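Wallpaper, again

January 2021 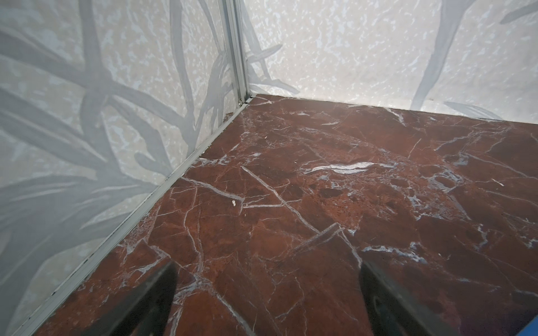 Leafy walls, red marbled floor.

Right, quick one before the shop shuts. I have been trying to choose wallpaper for the downstairs hall since July and I have got precisely nowhere. Well. I have got a drawer full of samples. Thirteen of them. Three are the same green.

The hall is a horrible shape, is the thing. Long, thin, a door every time you turn round, and a bit under the stairs where coats go to die. Whoever had it before us did it magnolia and then did it magnolia again on top. When I picked at a loose bit by the meter cupboard a whole strip came off like sunburn and there was brown hessian underneath. Hessian! On a wall! My aunt had it in her dining room and you took your elbow off if you leaned back.

So. First I wanted something dark. Everyone online had dark halls last year, all moody with a brass lamp. Ordered a sample from Cellard, a sort of inky blue, stuck it up by the front door with masking tape and lived with it for a week. Looked lovely at ten in the morning. By four it was like coming home to the inside of a boot. No.

Then stripes. Don't do stripes in an old house. Not one wall in here is straight and a stripe will tell everybody. I held a bit up next to the kitchen door frame and felt slightly seasick. Into the drawer.

Then plants, which is where I've stuck. Leaves, grasses, anything growing. I keep coming back to grey ones on a pale background, very soft, like a shadow on a blind. Not those great big banana leaf ones you get in cocktail bars, I'd feel I ought to be paying nine quid for a drink every time I fetched the post. Lollus do a good fern but the repeat is huge and you waste half the roll matching it up. I did the sums twice. Then I did them a third time and hid the piece of paper.

Nektarios Alexiou, who did our bathroom tiling and has opinions on everything, thinks I should give up on paper altogether and just paint it. "You will choose the paper, you will hate the paper, you will ring me to take off the paper." He has a point. He also said the floor should come first and the walls after, and I've been doing it backwards, which I have to admit had not occured to me at all. The floor at the moment is the old lino with the burn mark where somebody put an iron down. I'd sort of stopped seeing it.

So now I am looking at floors as well. God help me. I went through the whole Kalogeropoulos catalogue last night in bed and came out the other end wanting a red one, proper deep red with veins in it, which would go with nothing we own. Told my sister on the phone. Long silence. "Like a bank?" Yes, Jill, like a bank.

Things I have learned, in case anyone else is at this:

Tape samples up at eye level AND down by the skirting, they look completely different.

Put the hall light on. The real one, with the real bulb.

Order one more roll than you think. My mum ran out behind a wardrobe in 1988 and the wardrobe could never be moved again.

Check the batch numbers match. I didn't do this in the spare room, and there is a line down the corner by the window that I see every single time I change the bed.

Don't ask your family.

Prirkaro have a sale on til the end of the month and they'll post three samples free, so I've sent off for another lot, I know, I know. One's got reeds on. One's a sort of oatmeal with flecks, very quiet, might be too quiet. The last one I cant even remember picking, it was late.

Also the boiler is making the noise again but that's a whole other post. Got to run, out of milk and it's nearly six.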